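Irkevano Room Pack for Miren
Simulation add-on for two-arm robots
Supplied by Inby
Page updated Thu 5 November

The Room Pack gives your team a furnished bedroom in simulation, ready for practising pick and place tasks before any real hardware is booked. You load the room, choose the robot body and start to record. Cameras at the gripper and on the body are included in every licence.

Gripper view is the one most customers ask for first. It looks over the back of the open fingers, so the operator can judge the space on both sides of an object before closing. 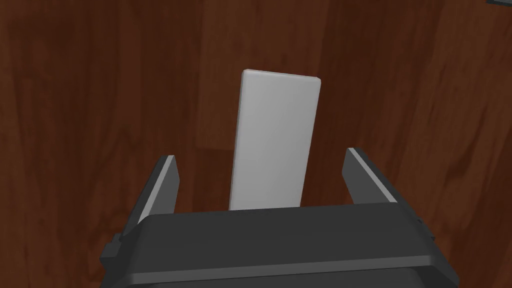
Geert Verhoeven wrote to us that he would like finer control of the closing speed, as his operators find the default a little too quick for narrow parts. He otherwise kept the standard settings and was satisfied with the wood textures, which he had expected to be flatter.

The closing speed can be changed since the September release. You will find it under Hand, then Motion - the value is saved with the project and not with the user.

Body view is meant for tasks which need both arms. Bed, desk and plant are all in the room at delivery, and small objects can be added from the Smits library if you have it already.

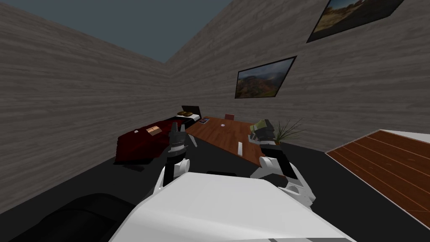 Body view, right gripper holding a block above the desk.

What is in the pack
Bedroom with furniture
Two-arm robot with grippers
51 small objects
359 recorded starting positions
Editor for colours and surfaces

The starting positions can be played in order or mixed. When you mix them, please write down the seed number, otherwise the same session is difficult to repeat for a colleague.

Each arm is driven separately, so one operator can keep the left arm parked 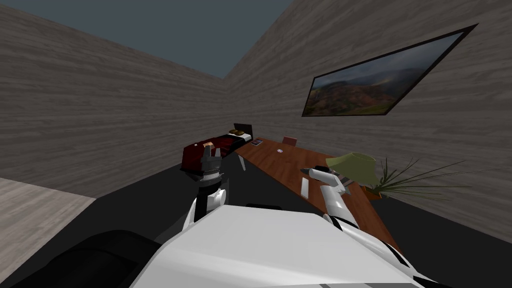
and work only with the right one at the desk. Two operators can also share the robot, one arm each, if both computers are on the same network.

Price and licence
One seat, one year: $798
Teams of 4 or more seats: please ask for a quote
Support by e-mail is included. Training on site is charged separately.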